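What I did with my February: lunch boxes, mostly

A few of you wrote to ask what I've been up to since I went quiet, and the short answer is that I've been gathering examples for a learning system. The long answer is this post, so get yourself something to drink.

You may remember that I started part-time with a little outfit called Roltton. There are very few of us, and the thing we're all working toward is a program called Mao that should, one day, be able to look after a store shelf. Straightening, turning boxes to face front, pulling stock forward, that sort of thing. Mao learns by watching people do it. So somebody has to go and be the people, and this winter that somebody was quite often me, or Virgil Cozma, or one of the store staff who had agreed to wear the camera while they worked.

I had pictured something much grander when I took the job, I'll admit. What it comes down to is a pair of hands, a shelf, and a head camera looking at whatever you're looking at. You take hold of a box. You move it, or turn it, or set it back. Then you do another. We call each of those an episode, and our target for the month was 3,000 of them, which sounded like a mountain to me and like a light snack to Virgil, who has done this before with folded towels.

The aisle we spent the longest in was the lunch box aisle. I fought for it, in fact! Virgil wanted canned goods, and I can see his point (a can is a can, and you always know which way is up), but Mao had already seen a great deal of cans. Lunch boxes come in packages of every width, the printing on them is wild, and half the time the picture on the front shows several containers in different colors when there's really only one thing to pick up, and it's the carton.

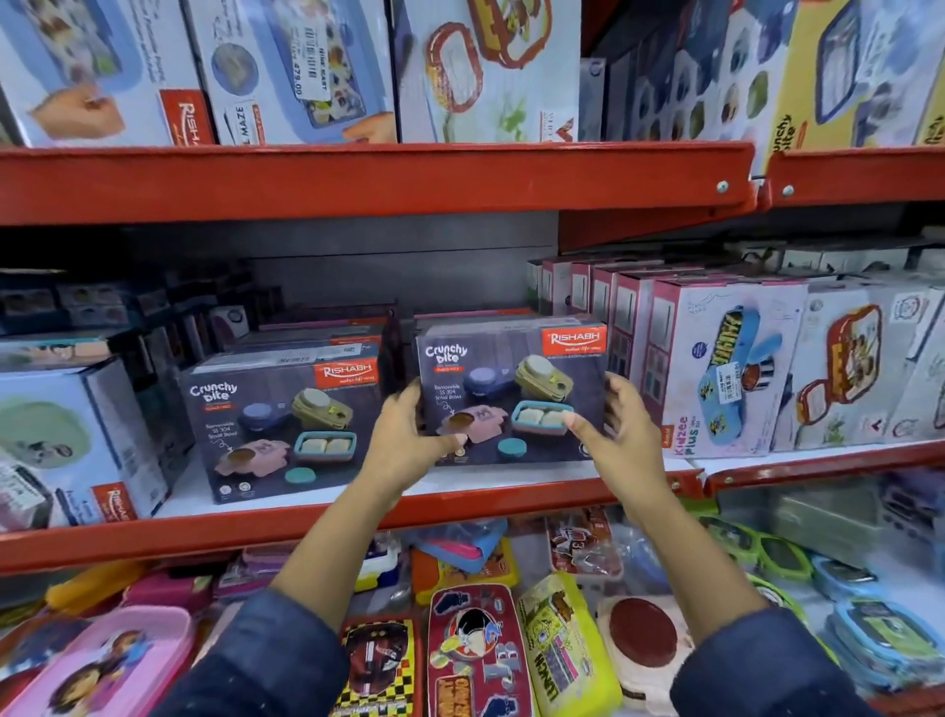 Ye-rin Shim, who looks after the labeling side of things, has a rule she repeats so often that I now hear it when I'm unloading my own groceries: both hands in view before you touch anything. It's a good rule and much harder to keep than you'd think. When you reach for something low you naturally look away toward the next thing before your fingers have closed. Your eyes are always a bit ahead of your hands. I never knew that about myself until I sat through an afternoon of my own footage and watched my hands slide out of the bottom of the picture again and again, like they had somewhere better to be.

We threw out 44 episodes from my first session for that reason alone. I was a little crushed. Ye-rin was very nice about it and brought me a clementine.

The other thing I had to unlearn was being tidy in a hurry. If you've ever worked retail (three summers for me, housewares, long ago) you get quick little habits. You nudge a box with a knuckle. You steady the one beside it with your wrist while you're pulling the first one out. All of that is perfectly good shelf work, and all of it is a headache for the labelers, who have to write down when the grip begins and which hand is doing what. So now we take hold at the sides or the lower corners, we pause for a breath, and then we go. It felt very fussy at first, a bit like being taught how to walk. By the second week I was doing it at home with the cereal.

I should say something about look-alikes, as they took up more of our conversation than anything else. A shelf like this one will have the same package two or three times over, and then its cousin in a different size with nearly the same artwork, and then another brand with a similar lid on the front. To me these are plainly different objects in different places. To Mao, in its early days, two matching boxes side by side were one very wide box, and it wanted to pick up the middle of it. You could see it on the test screen back at the office, this confident little marker landing right in the gap between them. Virgil laughed until he had to sit down.

The cure, as far as there is one, is more examples with exactly that trouble in them. So we went back and spent whole sessions on nothing but neighbors: the box on the left, then its twin on the right, then the bigger version behind or beside. Same size next to same size, big next to small, dark carton next to light carton.
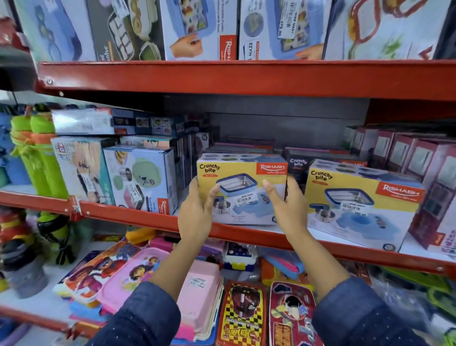 Price stickers turned out to matter too, and I would never have guessed it. They go on by hand, so they're never in quite the same spot, and for a while the system seemed to be using them to tell one box from another. Which is clever in its way! But then someone reprices the aisle and the poor thing is lost. Ye-rin's fix was to have us gather on more than one visit, with some stock moved about in between, and she keeps the visits separate in Rundurar, the tool we use for sorting and labeling. I have mixed feelings about Rundurar. It's quick, and the keyboard shortcuts are lovely once they're in your fingers, but it logs you out if you so much as go for coffee, and it has eaten my notes on two occasions.

Notes, by the way, are the part I'd tell a newcomer to take seriously. After each batch we write a line or two in plain words. "Moved box forward, turned it slightly, left it square." That sort of thing. My early ones were far too chatty (you are shocked, I know) and Virgil's were so short that one of them said only "box." We've met somewhere in the middle. The line has to say what the hands did and leave out what you were hoping to do, and I still catch myself writing that I "tried to" when I should just put down what happened.

People ask whether it's boring. Some of it is. There's a stretch late in the afternoon, when your shoulders have had enough and you've been reaching at the same height since lunch, that is as dull as anything I've ever been paid for. We cap sessions at 23 minutes now, with a proper rest after, and the footage got better as soon as we did. Tired hands wander. But I also find it oddly soothing, and I've become quite fond of lunch boxes. I came close to buying one with a cartoon on it, and I'm a grown woman who eats lunch at her own kitchen table four days out of five.

We did make our number, with a few days to spare. Mao is now much better about neighbors, still poor with anything lying flat, and hopeless with things that hang, so you can guess what I'll be doing next. The next store on our list is Gosgate, over by the river, and they've offered us the early morning, before the doors open. I've already asked for the stationery aisle. Virgil is still lobbying for cans.

If you've done work of this kind yourself, do leave me a comment, especially if you've found gloves or a wrist support that you like. And Mom, yes, I'm taking breaks.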